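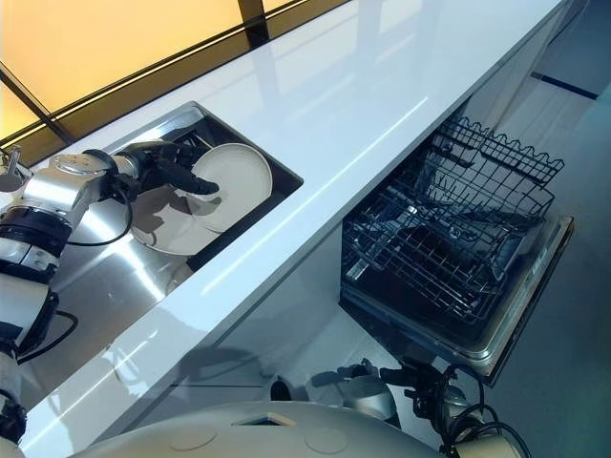

Figure 2. The arm holding a plate in the sink, with the open dishwasher alongside.

4.2 Showing the task by remote control

We had hoped at first to teach the dish-loading task entirely by hand, with a person gently guiding the arm as in the Treter study, and for short motions we still like that method very much. Over a sink, though, our helpers found themselves leaning across the counter and getting in their own way, so we moved to remote control for all 43 demonstrations used in this section. Each operator had five practice tries before we began to keep the recordings (a kindness they thanked us for!), and the Canus software stored the arm motion together with the wrist view. Tilting a plate up from the bottom of the basin was the part that called for the most patience.

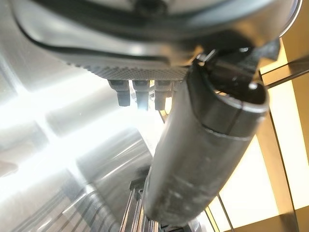
Figure 3. View from the wrist camera, with a gripper finger in the foreground.

The wrist view is a humble one, filled in good part by the gripper itself, and bright reflections can wash out quite a lot of what remains. We kept such pictures in the training set all the same.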